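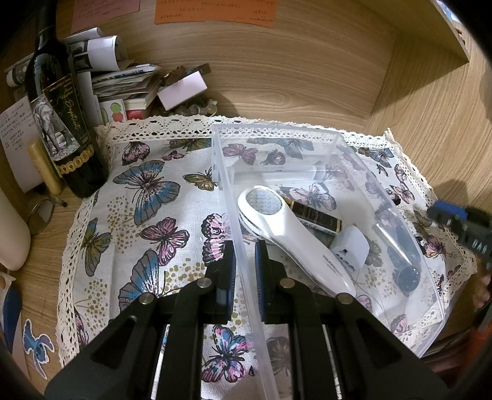
3.2 Where small personal care appliances are kept, and for how long

The second part of the survey asked households in Jirkholm and Holtthorpe about small electric appliances for personal care: shavers, hair dryers, epilators, facial brushes and other handheld beauty devices. We chose this group because it is often missing from earlier studies of domestic storage, which look mainly at kitchen machines, tools and mobile phones. Personal care appliances are light, they are cheap compared with a washing machine, and they are often received as gifts. For these reasons we expected that many of them stay in the home long after the last use.

In total 324 households returned the questionnaire before the closing date of 31/08/2018. Together they reported 860 appliances of this group. A household was asked to go through the bathroom, the bedrooms and any other place of storage, and to write one line for each appliance. The line had four fields: type of appliance, place where it was found, time since the last use, and reason for keeping it. The last field was open, and the answers were later sorted by two of us independently. Where we did not agree, the answer was discussed and, if still unclear, placed in the category "other".

We distinguish three states. An appliance is "in use" when it was used during the last three months. It is "resting" when it was not used in this period but the respondent expects to use it again. It is "retired" when the respondent does not expect to use it again, but it has not left the home. The border between the second and the third state is soft, and we return to this problem in Section 5. Some respondents wrote "maybe" for the same appliance in both fields, and these lines were counted as resting.

The place of storage was closely connected with the state. Appliances in use were found mostly on open surfaces or in the upper drawer of the bathroom. Resting appliances were usually kept in some kind of container, and here the material of the container seems to play a role. Clear plastic boxes, as in Figure 3, allow the owner to see the appliance without opening or moving anything. Respondents with clear boxes more often gave an exact answer about the last use, while respondents with closed cardboard boxes or fabric bags often left this field empty. We do not claim that the box is the cause. It is possible that people who like order buy clear boxes, and that the same people also remember better what they own.

Figure 3. A white handheld beauty device in a clear plastic box.

The reasons for keeping a retired appliance fall in four main groups. The first and largest group is the value paid: the respondent remembers that the appliance was expensive and feels that it would be wrong to discard it. The second is the relation to the giver. The third is uncertainty about the correct way of disposal, and this was mentioned more often in Holtthorpe, where the collection point had moved in May of the same year. The fourth group is simple forgetting – the appliance was discovered only when the household filled in our form. Several respondents added that they had brought the appliance to the collection point after this.

Missing accessories are a further theme which we did not expect. Many appliances were kept in one place and their charger in another, and in some homes the charger could not be found at all. An appliance without its charger can hardly be given away or sold, and so it remains. Kontogiannis describes a similar pattern for cordless tools and speaks of "separated pairs". We find the term useful and apply it also here.

To test whether the storage answers were reliable, we visited 20 of the households and repeated the inventory together with the respondent. The visits used the Brulico form, with the same four fields, and took less than one hour each. In most homes the second list was longer than the first. The additional appliances came mainly from guest rooms and from suitcases, two places which our written instructions had not named. The reported totals should therefore be read as a lower limit. For the next round, planned with 100 households, the instructions will name these places directly.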